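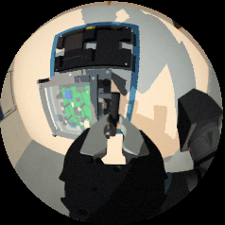
7.4 Gripper stall while seating a board (fault G3)

This section covers what to do when the Obi arm stops with its fingers at or near the fixture and the controller shows fault G3. It applies to the bench cell and to the simulated cell in Nandia. The steps are the same in both except where a note says otherwise.

G3 means that the gripper was told to close to a set width and did not reach it in the time allowed. The arm holds position when the fault comes up. It does not open the fingers and it does not retract. Anything between the fingers is still under grip force, and the arm motors are still powered.

CAUTION: Do not reach into the cell to free a part while G3 is showing. Clearing the fault at the controller re-runs the last gripper command, and the fingers may close with no further warning.

WARNING: Do not pull on the board or the fixture by hand to "help" the gripper. In November a fixture was lifted off its plate this way and the arm moved as soon as the load came off.

Before you start

You need the cell key, the pendant and the fixture gauge. If you are working in Nandia you need edit rights on the job file. Save the fault log first. It holds the last 1,000 events, and a few minutes of jogging is enough to push the stall off the end.

Clearing the fault

1. Press HOLD on the pendant. The status line changes from FAULT to FAULT/HELD. If it does not change, use the emergency stop and go to 7.6.

2. Open the wrist camera view and look at the fingertips. Decide whether the gripper is holding a part, touching the fixture, or clear of both. Use a second view before you decide. The wrist camera looks along the fingers and is a poor judge of height.

3. Write down the commanded width and the actual width from the Gripper page. Do this before you change anything. Both values reset when the fault is cleared.

4. Set grip force to the lowest value, 3. Leave it there until the test in "Checking the fix" is finished.

5. If the gripper is holding a part, select OPEN SLOW and keep a finger on HOLD. If it is touching the fixture and holding nothing, do not open. Skip to step 6.
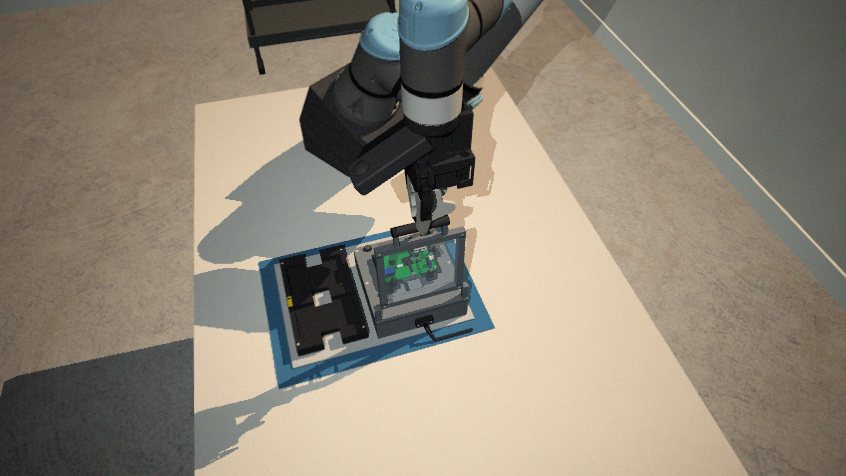
The fingers spread outward as they open, so a gripper sitting low between the walls of a fixture can push against both sides. This is the usual way a simple stall turns into a bent frame. When in doubt, go up first.

6. Jog the arm straight up in tool Z, at 8 percent speed or less, until the fingertips are well above the highest part of the fixture. Do not jog in X or Y, and do not use joint mode. A wrist rotation this close to the work will sweep the fingers sideways.

7. Press CLEAR. Wait for the status line to read READY/HELD.

Note: In Nandia, CLEAR also restores contact between parts. If two parts were overlapping when the fault came up, they may jump apart. Reload the job from the saved state instead of carrying on.

Finding the cause

Most G3 faults in this cell come from one of the following. Check them in this order.

Fixture out of place. Lay the gauge against the plate and compare it with the taught position. The job does not look for the fixture. It goes to where the fixture was taught.

Wrong approach height. Compare the Z value in the job with the value on the setup sheet. Amarachi Ojo found that jobs copied from the older Grosik cell keep the old tool length and stop too low.

Width set too small. The commanded width must not be less than the thickness of the part. Rania Khalaf keeps the list of measured parts.

Cable in the path. Check that nothing leading out of the fixture crosses the line the fingers take on the way down. In Nandia, cables have collision turned off by default, so a job that passes there can still fail on the bench.

If none of these applies, stop and report the fault with the saved log attached. Do not raise the grip force to get past it.
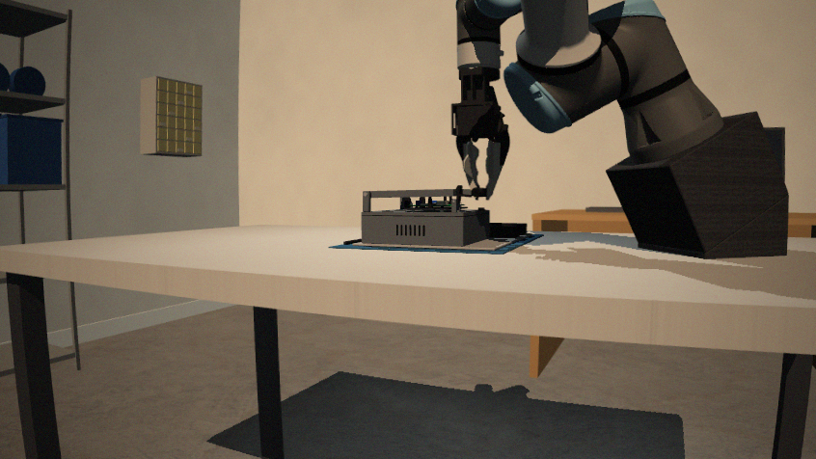

Checking the fix

1. Confirm that the grip force is still 3 and the speed is 8 percent or less.

2. Run the approach moves only, with the gripper command disabled. Stop at the lowest point and check both camera views for clearance on each side of the fingers.

3. Enable the gripper command and run 3 full cycles. Watch the actual width on each close.

4. Return force and speed to the values on the setup sheet and enter the fault in the cell record. Jobs changed in more than one place go to Zainab Tamuno for sign-off before they are used again.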